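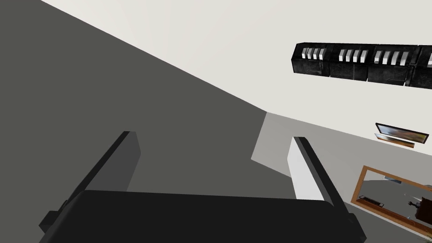

Two Fingers and a Wrist Camera: Inside the Fesitora Simulation Project

Posted November 2025
Filed under: Student projects, Manipulation

Coralie Tautahi and Hatem Bouazza have spent most of the semester arguing about a transform. It is the one that takes a point from the wrist camera to the gripper, and it was wrong in their first build by a rotation that neither of them noticed for two weeks.

"Everything worked at one wrist angle," Tautahi says. "We had tested at one wrist angle."

The two lead Fesitora, a student project in the automation program at Bostasia College. The team builds simulated indoor rooms, places a parallel-jaw gripper in them, and trains a controller to pick up small household objects using only what the wrist camera sees. There is no overhead camera and no depth sensor. The code runs on a room generator called Murna, which an earlier class wrote and which the current team has patched more than it would like.

We spoke in the basement lab, where the team has one long bench and a rack it shares with the machine vision course.

Why the wrist only

The decision to drop the overhead view came early. Bouazza, who handles the rendering side, says the first version of the project had two cameras and the policy learned to ignore one of them.

"We masked the wrist image to check, and the success rate barely moved. So all the work we had put into the gripper model was going nowhere. We removed the overhead camera the same afternoon. The success rate dropped to almost nothing and we started over from there."

With only the wrist view, the gripper is always part of the input. The palm sits along the bottom of the image and the two fingers come up from it. The rest is whatever the arm happens to be pointed at. When the wrist is tilted up, that can be mostly wall and ceiling.

"People expect a table with a cup on it," Tautahi says. "A lot of our views are a big gray surface and a piece of furniture at an angle. The policy has to do something sensible there as well, and the sensible thing is usually to rotate back toward the work area. It needs to have seen those views in training or it will wander."

The training set has 946 episodes at present. The team keeps the search phase at the start of each one, before the target comes into view. An earlier version trimmed it to save disk space. Tautahi put it back after the controller began freezing whenever it started without an object in sight.

The room generator

Murna assembles a room from a floor plan and a list of assets: wall units, shelves, small pictures, mirrors, seating. Positions are sampled within limits. Surface colors are sampled as well, although the large planes are left untextured in the basic configuration.

Bouazza defends the plain walls. "A textured wall costs render time and gives the network something to memorize. With flat gray you get edges where the planes meet and not much else. We have a second configuration with textures on everything, and we use it for evaluation. If a policy trained on the plain rooms falls apart in the textured ones, we want to know how badly."

How badly, at the moment? "Badly enough that we mix them now. One textured room for every four plain ones."

Mirrors were a longer discussion. The generator had them from the start, but the reflections were disabled and each mirror rendered as a flat panel. Bouazza turned them on in August, when he had the rack to himself.

"A mirror shows you furniture that is somewhere else," he says. "If the policy estimates position from the image alone, it may try to drive toward the reflected object. We saw that. The arm moved toward the wall at a steady rate until the collision check stopped it."

Tautahi wanted the mirrors removed. Her argument was that the task is picking up objects and that reflections were a separate research problem. Bouazza's was that rooms have mirrors. They settled on keeping them on the walls, with the rule that a target object may not be spawned where its reflection would be visible in the first image of an episode. The rule is enforced by a ray test that runs once per reset. It adds 20 milliseconds.

"I still think it is a separate problem," Tautahi says.

Modeling the gripper

The gripper is a plain design: a wide palm and two flat fingers that close in parallel. The team drew it to match the one on the bench arm, which they call Hamdy after the student who first wired it. Finger travel, palm width and pad thickness were measured with calipers. Mass was taken from a kitchen scale.

The pads gave the most trouble. The simulator treats contact between two flat faces as a small set of points, and with a large pad those points can jump from one corner to another between time steps. A held object then appears to vibrate. The team went through three fixes. The first was a smaller time step, which doubled the run time. The second was a softer contact, which let thin objects sink into the pad. The third, now in use, splits each pad into a grid of small boxes and lets each box report its own contact.

"It is ugly to look at in the model file," Bouazza says. "You do not see it in the render. The visual mesh and the collision mesh are separate, so the finger looks like one plate."

Pad color is a parameter too. A white pad on a dark finger gives a strong edge, and the network uses that edge to judge how far the jaws are open. Tautahi tested this by recoloring the pads to match the fingers at evaluation time. The controller began closing too early.

"The joint encoder already tells it the opening," she says. "It has that number as an input. It preferred the picture."

Her fix was to vary pad brightness across episodes and to add a small error to the encoder value, so that neither source is fully reliable. She is careful to say that she has not shown this is the best ratio. It was the second one she tried.

Lighting comes next on the list. The dark parts of the gripper and the dark parts of a room can end up nearly the same shade, and a finger edge in front of a shadowed surface is hard to pick out. Some of the failed grasps in the log begin with views of that kind. Bouazza would like to sample light position per episode. At present it is sampled per room.

What the numbers say

The standard test is 51 rooms the policy has never seen, with a fixed list of targets. A trial counts as a success when the object has been lifted clear of the surface and held for four seconds. The team does not publish a single score. The log separates failure to find the object, failure to reach it, failure to close on it and failure to hold it, and the project reports all of these.

Finding is now the largest category. Last semester it was holding, before the pad change.

"That is what you want to see, the failures moving earlier," Tautahi says. "Although it also means our grasp numbers come from fewer attempts than they look like. If the arm never finds the cup, you learn nothing about the pads."

Bouazza adds that the reach category hides a bug. When the arm approaches a wall-mounted unit from underneath, the planner sometimes chooses an elbow position that blocks its own next move. The log calls this a reach failure. He considers it a planner failure and has opened a ticket. Tautahi closed it, and he has opened it again.

Transfer to the bench

Hamdy has run the policy on real hardware twice. The first run ended when a cable pulled tight. The second completed nine picks out of twelve with a foam block, which is the easiest object they have. Neither student draws much from it.

"The bench has one wall and a curtain," Bouazza says. "It is a simpler place than anything Murna makes."

Before the next run they plan to remeasure the camera mount. The bracket is printed and has been reprinted since the last calibration. Tautahi wants a calibration script that refuses to start the arm if the stored transform is older than the bracket. She has written the check. The bracket date still has to be typed in by hand.

New members can join at the start of either semester. Prior coursework in kinematics helps, and a working knowledge of Python is expected. The first assignment is to place one asset in one room, render it from the wrist at ten joint configurations, and write down where the transform says the object should appear in each.

"All ten," Tautahi says. "Different wrist angles."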